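Dorkomora Meal and Walking Diary Data, README

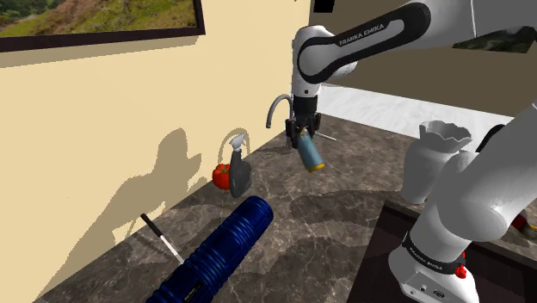 Dustside, 1st June

Dorkomora is a set of daily diary records on eating, drinking and walking, kept by adults who took part in the Dustside healthy eating study. It was put together to look at one fairly narrow question: whether the time of the evening meal goes along with how much people snack later that night. It can be used for other things, within the limits listed further down.

This file covers what is in the release, how the records were collected, and what to watch for when you use them.

What is in the release

diary.csv has one row per person per day. There are 1,325 rows.
people.csv has one row per person, with age band, household size and work pattern.
foods.csv is the lookup table for the food codes used in diary.csv.
changes.txt lists the edits made since the first draft.

All files are plain text, comma separated, UTF-8. Empty cells mean the question was not answered. A zero means the person wrote zero. Please keep these apart when you load the data, as some spreadsheet programs will treat them as the same thing when they compute a mean.

Main columns in diary.csv

person_id: a random code, the same in both tables
day_no: day of the diary, starting at 1
wake_time, bed_time: local time, 24-hour clock
meal_1 to meal_5: start time of each meal
main_meal: which of the five the person called the main meal
codes: food codes separated by semicolons
snack_eve: number of snacks after the last meal
drinks_sweet: sweetened drinks, in servings
walk_min: minutes of walking, as judged by the person
steps: phone step count, if the person chose to give it
hunger_bed: hunger at bedtime, from 1 (not hungry) to 8 (very hungry)
note_flag: 1 if the person wrote a free-text note that day

The notes themselves are not included. Many of them mention family members, workplaces or medicines, and we could not clean them to a standard we were happy with.

How the records were collected

People were asked to keep the diary for 21 days in a row. Some stopped early and some skipped days in the middle. Anyone with fewer than 8 completed days was dropped before release. The diary was a paper booklet, filled in at the end of each day, with an online form as a second choice. The column entry_mode in people.csv says which one was used. Booklets were typed in by hand using the Hikonus entry tool, and a sample was typed twice to check for errors. Where the two versions did not match, we went back to the booklet.

Food codes follow the Rodrigues short list, which groups foods by type and by how they were prepared. It is a coarse list. Canned soup and homemade soup have separate codes, but all breads share one. Mixed dishes are coded by the main ingredient, then by up to two others. If you need nutrient values, this is the wrong data set. No weights or portion sizes were recorded, and we advise against guessing calories from the codes.

Step counts come from whatever phone the person owned. We did not hand out devices. Phones left on a desk or in a bag will give low counts, and two phones worn side by side can differ. We kept the numbers as given, apart from removing values under 1,000 on days when walk_min was more than an hour. Those cells are empty and marked in steps_flag.

Known problems

1. Everyone volunteered, and most already had some interest in diet. Do not treat the group as a picture of the wider public.

2. Snacks are probably underreported. In the feedback forms, about 8 people said they had left out small items such as a cookie with coffee.

3. Shift workers are hard to handle. For someone who sleeps during the day, the "evening" meal may fall in the morning. Use main_meal together with wake_time, and leave clock time alone for this group.

4. Body weight was asked for at the start only, and many people left it blank. The column is not in the release. Nothing here can tell you whether anyone gained or lost weight.

5. Diaries were kept in May, so there is no winter eating in the data and very little on holidays.

Suggested use

Good uses include work on meal timing, gaps between meals, bedtime hunger, and comparison of self-judged walking with phone steps. The file is also small enough for teaching. Compare days within the same person where you can. Differences between people are mixed up with age, work pattern and household size, and the group is too small to separate these well.

Do not use the data to give advice to individual patients, and do not try to work out who took part.

Privacy

Names, addresses and birth dates were never typed in. Age is given in bands. Two work patterns that applied to very few people were merged into "other". All participants agreed in writing to the release of their coded records.

Versions

1.0 first release
1.1 fixed bed_time values after midnight, which had been stored under the wrong day
1.2 added steps_flag, corrected three food codes, new README

If you used 1.0 for anything involving sleep length, please run it again.

Terms

Free for research and teaching. Cite as: Dorkomora Meal and Walking Diary Data, version 1.2, Dustside. Send corrections through the issue page, with the person_id and day_no of the row in question.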